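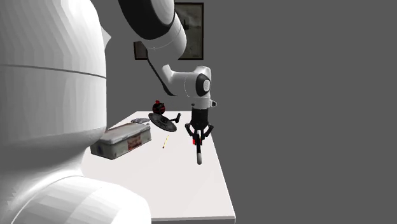 How many practice runs does a robot arm need before it can put things away on a workbench it has never seen? In the study I read this summer, 60 practice runs in simulation gave a useful result, provided the clutter on the bench was changed every single time.

I know, I know, you come to this page for rust removers and drawer dividers, and I promise the rust removers are coming back. But I spent a long evening in June with a report from a small project called Horumia, and it was so full of plain good sense about tidying a bench that I've been boring my family with it ever since. So pull up a stool!

The Horumia people wanted a two-finger gripper to pick up ordinary odds and ends from a table and move them where they belong. They did the practicing in a computer, with a made-up table and made-up belongings on it: an old tin box with stains on the lid, a thin yellow stick like a pencil, a dark round disc, a little black and red thing with a knob on top. Pretty much the top of my own bench, if I'm truthful, only with a lot more bare table showing.

They trained it two ways. In the first, the same things stayed in the same places for every run. In the second, which they call the Ultard method, everything got shuffled between runs, and the pictures on the wall behind the table were swapped too. Then both versions were given 143 test pickups on tables they hadn't met before. The fixed-table version dropped or missed 60 of them. The shuffled version missed 19. That's a big gap for what amounts to moving the furniture around!

Now, what can you and I do with that? More than I expected. I've been trying bits of it in the garage (and one bit in the kitchen, with mixed reviews).

Keep a clear lane in front. The arm did best when the near part of the table was left empty, and so do I. I put a strip of masking tape a hand's width back from the front edge of my bench, and nothing gets set down on my side of it unless I'm using it right that minute.

Stand skinny things up. Pencils, scribers, thin brushes and the like were the hardest for the gripper when they were lying flat, and they're the hardest for cold fingers too. A short jar with a folded rag in the bottom does the job. Don't fill it so full that you have to pull out three things to get one.

Give flat things a lip. Anything low and floppy, such as sandpaper or a shop cloth, was missed more than anything else in the tests. I now keep mine in a baking tray with one end propped on a scrap of pine, and I can get a thumb under the top sheet.

Come straight down. The report has a whole chapter on this. Reaching in sideways knocked over the neighbors, while reaching from above hardly ever did. Try it with your spice shelf, or with the screws you keep in old tins, and you'll see what I mean. It does want open space overhead, so I had to take down one shelf, and I still haven't found a home for what was on it.

Practice in a mess now and then. If you're teaching a youngster where the tools go, jumble things up a little differently each time. My grandson took 20 minutes on his first try and was a good deal quicker by the end of the week, although there was ice cream involved.

One caution from the authors, and it's a fair one: all of the results above come from simulation. A trial on a real bench is planned at the Mazza workshop in Civalthorpe, and they don't expect the numbers to be as pretty there. I'll write it up when it comes out.

Posted Jul 27, 2021

This site uses cookies to remember your preferences. By continuing to read, you accept our cookie policy.

Recent tips
Getting candle wax out of a wood floor
Vinegar or lemon juice for rusty hinges?
A drawer divider from leftover paneling
How to keep glue caps from sticking
Sharpening kitchen scissors at home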